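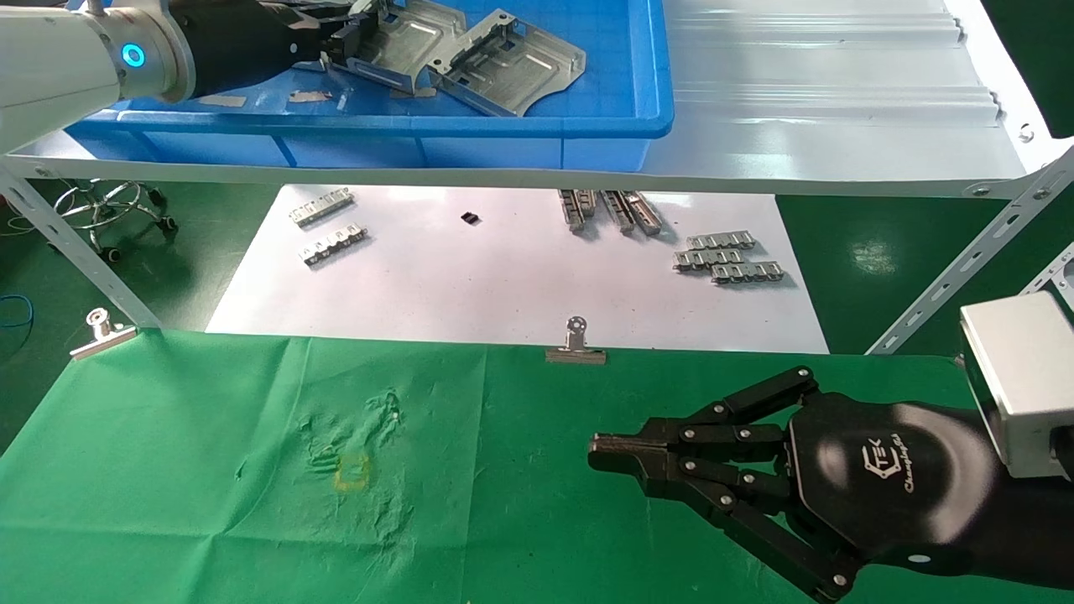

About Gindside

Gindside Language School teaches evening and weekend classes for adults in Stinmont. We offer seven languages: Spanish, French, German, Italian, Portuguese, Turkish and English for people who have moved here from somewhere else. Our students are mostly working adults and retired people. Teenagers who have finished tenth grade may join an adult class if a parent signs the form at the front desk.

The school is privately owned and is not part of the Stinmont public school district or of any college. We don't grant degrees, and our courses don't carry college credit. Some employers in town pay all or part of the tuition for their staff, and we can send an attendance letter and a receipt to any employer who asks for them.

How the school started

Gindside began as a Spanish class in a rented room above a hardware store on Gindside Road, on the north side of town. The class was meant to run for a single spring. The students asked for another term, then for a beginners' class that their husbands and wives could join, and by the next fall there were two teachers and a waiting list. French came next, then German.

The school kept the name of the road when it left it. We have been in the Korkov Building, across from the old post office, for most of our history. The building was put up for a shirt maker and still has the tall windows on the street side. We rent the second floor and part of the first. The second floor has the classrooms and the teachers' room. The front desk, the library and the coffee corner are on the first floor, to the left as you come in.

Turkish was added at the request of a group of families who wanted their grown children to be able to talk with grandparents. About half of the people in those classes still come for that reason. The others are married to a Turkish speaker, or travel there for work, or took a trip and liked it.

What a class is like

Classes are small. If more people sign up than a room will hold, we open another section or start a waiting list. The teacher speaks the language being taught for most of the lesson, with English used for grammar and for anything that would take too long to get across otherwise. In the beginning courses there is more English in the first weeks and less of it later on.

A normal lesson opens with the homework. After that comes new material, usually a short reading or a recorded conversation, and then practice in pairs. Teachers move people between partners during the term. There is a break in the middle of every evening class. Coffee and tea are free, and you are welcome to bring food into the coffee corner but not into the classrooms.

Homework takes most people a couple of hours a week. It isn't graded. The teacher reads written work and hands it back with corrections at the next class. Students who skip the homework can still attend, but they tend to have a harder time by the middle of the term, and a teacher may suggest repeating the course.

Levels

We have five levels in Spanish, French and German. Italian, Portuguese and Turkish have fewer, depending on how many students continue from one year to the next. English is divided differently, into a reading and writing track and a conversation track, and people often take both.

Level One is for people with no knowledge of the language, or with a little from a long time ago. At the end of it you should be able to introduce yourself, order a meal, ask for directions, and read simple signs and notices. Level Two covers the past tense and everyday topics such as work, health and housing. Level Three is the one that students most often repeat. It has a lot of grammar in it, and there is no shame in taking it a second time.

From Level Four on, the classes read newspaper articles and short stories, and each student gives a talk near the end of the term. The topic of the talk is up to the student. Recent ones have been on beekeeping, the rules of cricket, how to refinish a table, and a family's move from one side of a country to the other.

The top level has no set textbook. The teacher and the class pick the books together at the first meeting.

If you have studied before and don't know which level to choose, come in for a placement talk. It is a short conversation with a teacher and a page of written questions, and you don't need to prepare for it. There is no charge. You can also change levels up to the end of the second week if the class you picked turns out to be too easy or too hard and there is a seat in the other one.

Books and the library

Most of our courses use a standard textbook, which students buy on their own. The title and edition are listed on the course page before registration opens. Please check the edition before you buy a used copy, as the page numbers often don't match. For Turkish we use Işık, a reader that our own teachers wrote and that we print here. Işık is the Turkish word for light. It is sold at the front desk at cost and comes with a set of recordings that can be played from the student page of our website.

The library has 900 books, along with magazines, films and a shelf of board games and card games in different languages. Any enrolled student may borrow from it. Books go out for the length of the term. Films go out for a week. We don't charge late fees, but you can't register for another course until everything you have borrowed has come back.

We accept donated books in any of the languages we teach. Dictionaries are the one thing we no longer take. We have enough of them.

Our teachers

Every teacher at Gindside either grew up speaking the language they teach or has lived for a long period in a place where it is spoken. Several have taught at public schools or community colleges, and a few still do during the day. Others came to teaching from different work, including nursing, court interpreting and hotel management.

New teachers sit in on classes for a full term before they have one of their own. After that they are observed once a year by another teacher, who writes up notes for them. Students fill out a form at the end of each course. The forms don't have names on them, and the teacher gets to read them once the term is over.

Teachers are paid for preparation as well as for time in class. This is part of what tuition covers, and it is one of the reasons many of our teachers have stayed for a long time.

Terms and tuition

The school year has a fall term, a winter term and a spring term. Spring term ends in May. There is no regular summer term, but we hold conversation groups through the summer for students who don't want to lose what they learned. The groups meet in the library, and in good weather on the benches behind the building.

Tuition is listed on each course page and is due before the second class. There is a registration fee of $25, which is charged once a year no matter how many courses you take. You can pay by card, by check or in cash at the front desk. If paying all at once is difficult, ask us about paying by the month. We don't add anything for this.

You can withdraw and get your tuition back in full up to the day before the second class. After that we give a credit toward a later term if you have to leave because of illness, a new work schedule or a move. The registration fee isn't returned. If we cancel a course because too few people signed up, everything is returned, the fee included.

Missed classes can't be made up in another section, but the teacher will send you the homework if you write ahead of time.

Translations and other requests

We are often asked to translate letters, birth certificates and school records. We don't do certified translation, and a translation from us won't be accepted by a court or a government office. The front desk keeps a list of certified translators in the area and will give you a copy.

We do arrange lessons at workplaces. These have been held at a clinic, a dairy and two restaurants in Stinmont, usually before or after a shift. The employer provides a room and a board to write on. Write to us with the language, the number of people and the hours that would suit you, and we will tell you whether a teacher is free.

Private lessons are available in most languages during the day. They can be taken alone or with one other person at the same level.

Visiting us

The front desk is open on class evenings from late afternoon until the last class begins. You are welcome to look around without an appointment. If you would like to sit in on a class before signing up, call ahead so that we can ask the teacher.

Parking behind the Korkov Building is shared with the other tenants. The spaces along the fence are ours in the evening. Street parking in front is free after the stores close. The bus from downtown stops at the corner by the old post office.

The street door has a step. There is a level entrance at the back, next to the parking spaces, and an elevator inside it that goes to the classrooms. The back door locks when the front desk closes, so if you need to use it to leave, let your teacher know at the start of the evening.

When the Stinmont public schools close for snow, we close too. Closings are posted on the home page and on the answering machine by the middle of the afternoon.

Page last updated Sunday, November 6, 2022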